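Warneo brings back its wire cup rack for small kitchens

Warneo is putting its white wire cup rack back on sale in November 2025, two years after dropping it from the range. The rack has upright hooked loops for holding cups and mugs while they drain, and it stands on a flat base small enough for a narrow counter.

The first 200 racks go to the company's shop in Plirnstead. Gundness, the housewares chain, will carry it later in the winter.

Csenge Szűcs, who manages the kitchen line, said customers kept writing in to ask for it. "Most of them live in apartments with two feet of counter next to the sink," she said. "They want somewhere for the cups, and they already have a place for the plates." 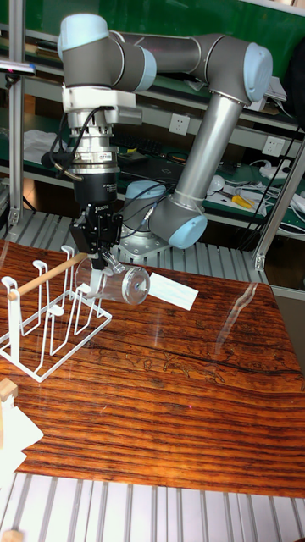
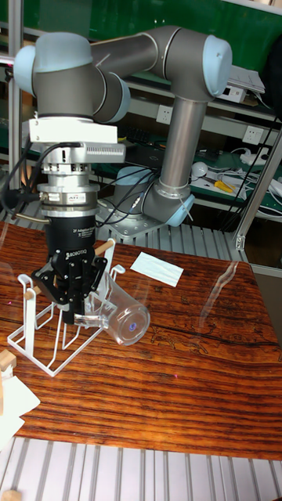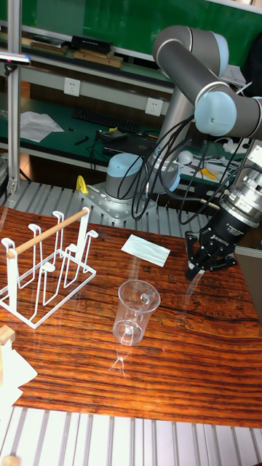
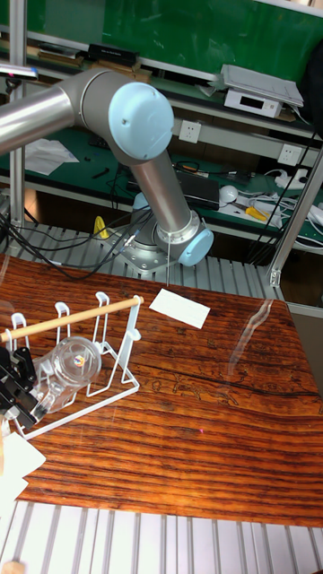

The white wire rack on a wood-grain tabletop, with a clear cup or mug.

The shape of the loops is the same as before. Warneo has changed the coating – the old one chipped at the bends, according to Szűcs – and the rack now ships in one piece.

It is meant for cups, mugs and baby bottles. Heavy pans should go elsewhere, the company says, and anything tall is better placed near the middle.

A longer version, called the Policarpio, was shown to store buyers in October. It has room for a second row of mugs and does not have a sale date yet. Owners of the old rack can order replacement feet from the Plirnstead shop.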